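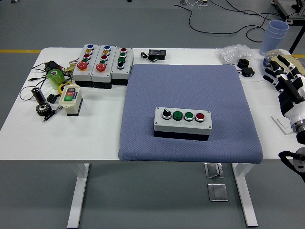

Push-button stations on a work table, one of them set out on a cushioned pad.

The Case Against Another Button

Every few months somebody sends me an article about how the push button is dead. The last one came from my old colleague Afonso Frade, who likes to keep my blood pressure up. It promised a workplace where every switch lives on a screen and the hardware on the bench goes in the dumpster. I don't believe it. But I don't believe the people on my own side of the argument either, the ones who think a control box is good because it is solid and clicks when you press it. A box full of buttons can be every bit as confusing as a bad screen. It just takes longer to replace.

Look at the boxes in the photo. Two of those at the back left carry the same column of blue, orange, red and green, with a big red emergency stop on a yellow collar at the bottom end. The one beside them has red at the top, then two greens, then a black selector. The one on the pad has the selector first, two greens, then red. Put those last two next to each other and tell me which way is up. You can read one as the other turned around, and I suppose that depends on how it gets mounted. I have seen what "depends on how it gets mounted" does to a person who learned the job on one wall and was moved to another.

I spent most of my working life in packing plants, the last stretch of it at Bastos, where we had 75 stations of this sort hung on posts, rails, door frames and in one case a handrail. They came from three different suppliers. Green meant start on all of them, as far as anybody would commit to. Blue meant reset on the older line. On the newer line it meant "acknowledge," a word I have never heard anyone say out loud except when reading it off a label. Orange was anybody's guess. Ermelinda Cunha, who ran the newer line for years, had put a strip of masking tape under each button and written on it in marker, and her line had fewer wrong presses than mine did. When the auditors came, they made her peel it off.

I bring this up because the usual defense of colored buttons is that color explains itself. I'd like to see the proof. Red explains itself, mostly. Green does if there is only one. Two green buttons side by side explain nothing at all. Is it forward and back? Up and down? Slow and fast? I have worked with all three. The catalogs show them bare, shiny and unlabeled, and people buy them bare, and the labels are supposed to come later. Anyone who has worked in a plant knows how that goes.

The big red mushroom on its yellow collar is the one part I won't argue with. You can find it with an elbow. My quarrel is with how many of them there should be, and where. The standard pitch is that more is safer. Maybe so, but two emergency stops within a hand's width of each other, on boxes with the same buttons in the same order, raise a question I would want answered before anything was wired: does each one stop everything, or only its own machine? If the answer is "its own machine," then the pair had better be mounted a good long way apart. I have asked that question in meetings and watched three grown adults give three answers.

Then there is the small two-button station, the kind with a red and a green and nothing else. There's one in the photo, cream-colored on a black base. I've come around to thinking it is the best thing most shops own, and people treat it like a toy. Chak-lun Lo, who did our electrical work on contract, used to say he could sell a customer a six-function panel in ten minutes and would need a whole afternoon to talk the same customer into two buttons. Six functions look like value for money. Deolinda Louro in purchasing once approved a bill for 3,000 dollars' worth of selector-switch boxes, and when we walked the floor a year later most of the selectors had never left their first position. A few had been taped there.

Would a screen have been better? Here is where Afonso and I part ways again. A screen can be changed overnight, and he thinks that is its great strength. I think it's a reason to worry. A person who has pressed the same spot for 30 weeks does not read the spot anymore. Move it while she is asleep and she will press the old place in the morning, without looking. A bad box at least stays bad in the same way, and people learn its tricks.

What I would like is dull. Lay the boxes out on a table before they go on the wall. Bring in whoever will be using them, and let that person put a hand on each button and say what she expects it to do. Write down the answers, including the wrong ones, and order the labels from that list. It costs a morning. I have proposed it at two companies and been told both times that the operators would be trained on the equipment once it was installed.

Perhaps they were. I'd still check for tape.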